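Home | Days Out | Food | Walks | About | Contact

A day at the Larkmont paper mill

November 2019 | Posted by admin
11 comments

I've wanted to go to the Larkmont open day for years and always managed to miss it, so when the dates went up for September I booked the same evening and then told my sister she was coming too. It's only open to visitors for one weekend a year. Tickets are free but you have to pick a time slot, and the early ones go quickly.

We took the train to Moluvton and walked from the station, which the website says is easy. It is easy, but it's also uphill, and there's a long bit beside the main road with no pavement on one side. Wear proper shoes! You need flat, closed ones for the mill anyway and they did turn a man away in sandals (he came back later in what looked like brand new trainers, so there must be a shop somewhere).

The tour starts in the pulp room and the smell hits you before the noise does. Sort of wet cardboard and boiled cabbage. You stop noticing after ten minutes. Our guide had worked there most of her life and could shout over anything, and she let us all put a hand in a bucket of pulp, which feels like cold porridge. My sister declined.

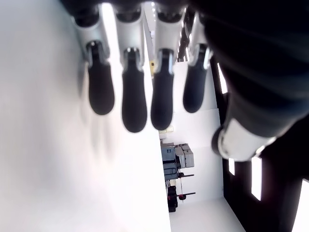
What I really went for was the finishing side, where they check the sheets. I had always thought white was white, and I was completely wrong! They laid out samples in a row and some were creamy, some nearly blue, and one looked downright grubby once it had a neighbour. The guide's tip was to look at shadows, and I've been doing it ever since: on a proper bright white, like the surface beside that black fingertip on the left, a shadow comes out a lovely soft grey, and on a cream sheet it goes brown and a bit sad. I've now ruined my own living room for myself, as the ceiling and the skirting boards don't match at all.

After that you get to make a sheet yourself. You dip the mould, give it a shake, and flip it out on to the felt in one go. Mine tore. The second one didn't, though it's as thick as a beer mat at one end. They dry them for you and you pick them up on the way out, so don't forget like the family in front of us, who had to be chased down the drive. 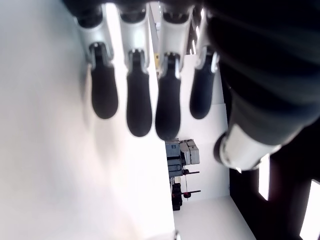 Black fingertips and silver-white segments, close up.

Lunch was at Quezada, the café across the yard. There was a queue, but it moved. I had the leek and potato soup and a cheese scone and would happily have had both again. They only took cash over the open weekend, which could have been on the website.

The shop is small and dangerous. Offcuts are sold by weight in brown bags and I came home with far more than I can ever write on, plus a pad of the heavy watercolour paper they call Prevus. I've tried it twice now and it takes a lot of water without buckling, though the surface is a bit rough for pen. There's also a 100 sheet box of plain letter paper that I put back and have regretted since.

Allow a good three hours, more if you want to walk along the mill stream afterwards. Toilets are by the gate and nowhere else. Parking is in the field, and it was muddy.

200 shares | Leave a comment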